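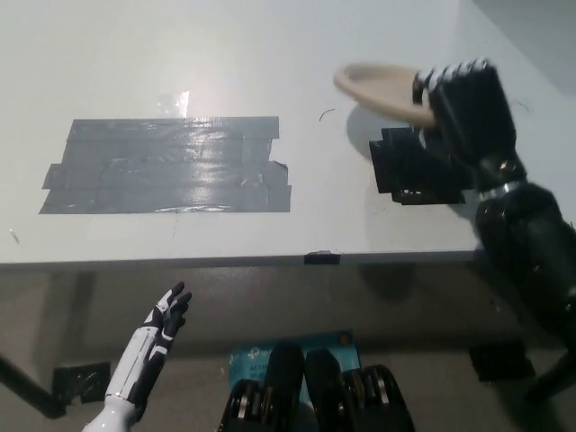 3. Surface prep before you mount the Flastier clamp lamp. Read this part first, most returns come from skipping it. Clean, flat, bare tabletop only. Tape has to come off – gray duct tape laid down in overlapping strips, wrinkles and little bubbles in it, is a bad base for the clamp pad. Same goes for a small patch of black tape. Faint smudges and scuffs on a white top are fine, just wipe.

3.1 Peel any tape slowly, low angle. Sticky residue – rub with a damp cloth and dish soap, then dry.

3.2 Set the clamp at the back edge. Pad side down. Keep it 200 mm from the corner.

3.3 Hand-tighten the knob. No pliers.

CAUTION: Do not clamp to glass. Do not hang anything off the arm.

3.4 Slide the arm into the post untill it clicks. Pull up to check.

3.5 Route cord thru the two clips, leave slack at the elbow joint. Plug in last.

Note: glare off a glossy or white top? Drop the head lower and tilt it away from you. Dimmer goes to 500 lumens, most people want less.

3.6 Retighten the knob after a week. Then every July or so, whenever you dust.

Arm won't stay up: see tension screw, section 5. Missing pad – order part 146 from Grernidis, ask for Do-yoon Yeon in spares.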